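3. Cloth, color and the naming of wrappers in Plorkeck

3.1 What people wear, and when

Few parts of town life in Plorkeck are as much fun to talk about as the family cloth! Before a wedding, a naming or a burial, the elders of each compound choose one color and one weave, and everyone who belongs, by blood or by friendship, is expected to turn up in it. The household survey gave us 879 replies on this point, and 525 of them named a cloth that the family had worn more than once. Rosalind Brannigan had expected far fewer (so had I), given how often we were told that the young people only want new prints. 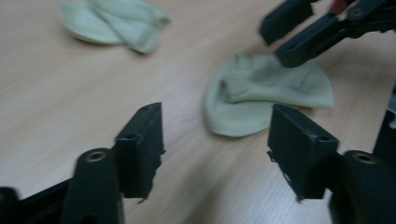 3.2 The three named weaves

Weavers in the Stalleo quarter recognize 3 named weaves. Woketti is the heaviest, a dark red strip cloth kept for burials and for the installing of a chief. Rees is lighter, with a thin white line every hand's width, and it is the one brides ask for. The third has no fixed name; older women call it "the market one" and laugh when you write that down. Muthoni Obura recorded the songs that go with the first two, and they are wonderful, full of teasing about husbands who bought the wrong width. 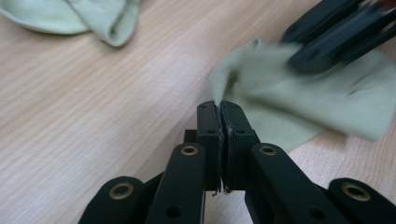 Width matters a great deal in these songs, and in the buying too. A narrow strip means more seams, and more seams mean more work for the sewer, so a wrapper made of narrow strips shows that the family could pay for it. Our price list runs to 2,923 entries, and the gap between narrow and wide cloth shows up in nearly every season, with the widest gap in January, when most weddings are held.
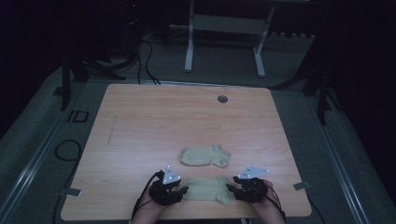

Figure 1. Two beige socks on a light wooden table, with gloved hands at the nearer one.

Matching goes down to the feet in some compounds. Mortimer Nguyen-Tran first noticed this at a burial, where the sons of the house had agreed on shoes and stockings as well as caps. Plain pale ones like the beige socks in Figure 1 would pass with Rees cloth, we were told, but never with Woketti, which calls for bare feet or dark leather. I love this rule, and I would like to know how old it is. Fitzgerald Pruitt's notes from the Stalleo elders suggest that it came in with the first shoe sellers, although two of the weavers insisted that their grandmothers already knew it. We return to the shoe sellers in section 4, together with the caps.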